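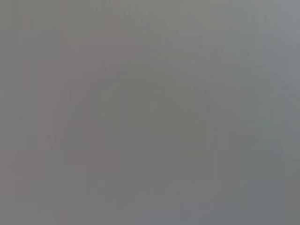 Teaching by Remote Control: Notes from the Macapagal Project
June 5, 2020

The first period of remote demonstrations at the Breladell workshop has closed, and the records have been sent to Comier for review. The program began in December with a single task: placing folded cloths on a shelf. A second task, the closing of a drawer, was added in the spring.

Each demonstration is performed by one operator using a pair of hand controllers. The arm follows the operator's movements, and the joint positions are saved together with the video. Over 180 demonstrations were recorded. Of these, 16 were set aside for testing and 11 were withdrawn, most of them after the controller lost its connection during a reach.

Operators are asked to work at a steady pace and to finish a movement even when the first grasp fails. Corrections are kept in the record. My own early sessions were too quick, and the arm trained on them tended to close its fingers before reaching the cloth.

Guiding the arm by hand remains in use for the drawer, where the operator needs to feel the resistance of the slide. The written procedure for both methods is held at Amovby and will be revised before the next period begins.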